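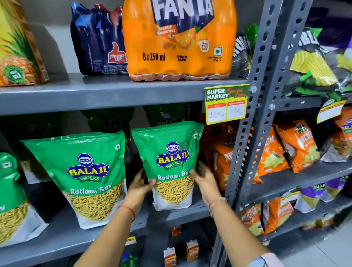
Home > Lists > Archive > Thread view > Previous > Next

Filed under: Teaching by demonstration / Retail tasks

Subject: Re: two hands or one for the pouch facing task

On the Plumdale list someone wrote:

> We are recording shelf facing by remote control, 317 episodes so far.
> The operators use one arm for pouches and the other stays parked.
> The policy gets the pouch to the shelf but it ends up leaning, or it
> pushes the next one back. Is it worth going to two arms? Our Humville
> people say the extra arm will double the recording time.

We went to two and stayed there. Our set is 1764 episodes, done by hand with a head camera in a Grumdale store and then retargeted with Jia. Time per episode went up a little at first, then came back down once people had practiced for a day or so.

For a soft pouch like the Ratlami Sev, one hand goes on the lower left corner and the other on the right side. With a single grip near the top, the filling shifts and the bottom swings. By remote control you don't feel that happening, so the operator corrects late and the correction ends up in your data.

Other things that mattered for us:

Keep both hands in view for the whole grasp. We threw out 21 episodes where a forearm covered the pouch.

Leave the neighboring pouches in place. If the same pouch is standing right next to the one being moved, the policy has to learn which one it is holding. We recorded with a clear shelf early on and that part was not much use later.

Vary the bay. The upright between bays is a problem for the right arm, and you want the demonstrations to include going past it.

Tell operators to pause before letting go. Half a second is enough.

I would not mix your one-arm episodes in with the new ones without a label. We tried it and the second arm hung back halfway to the shelf.

What grippers are you running? Ours have flat pads and I don't know how much of this carries over to fingertips.

Reply to list | Contact list owner | Back to top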